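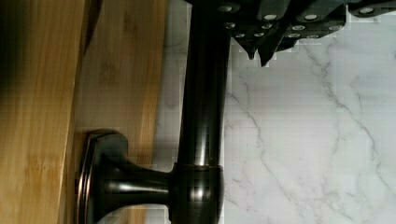 How often should an oil-rubbed bronze fixture be cleaned?
Wipe it with a soft, damp cloth once a week and dry it at once with a second cloth. Mild dish soap may be used on soap film. Abrasive pads, vinegar and bleach are not permitted under the Grimwood finish warranty.

Is it a fault if copper tones appear along the edges?
It is not. Oil-rubbed bronze is a living finish. The dark coating thins on rims, collars and other raised edges, and the warmer metal beneath begins to show. Customers who prefer an even color should consider the Climar matte range.

May bronze fixtures be placed beside wood and marble?
They may. Wood surfaces should be sealed before any base plate is attached. Marble should be kept free of metal polish, as many polishes contain acids that etch the stone.

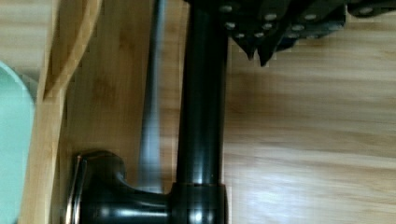
Chrome parts require separate care. Use a clean cloth for chrome and a different one for bronze, so that wax is not carried from one finish to the other.

Can a worn finish be restored?
A thin coat of clear paste wax will deepen the color. Full refinishing is carried out at the Sandoval workshop under the direction of Wen-hsiung Au. Please allow 2 weeks.

Whom should I contact about a warranty claim?
Write to Marcelino Guimarães, Customer Services, and include the order number and the date of purchase.

Page last revised May 7, 2023.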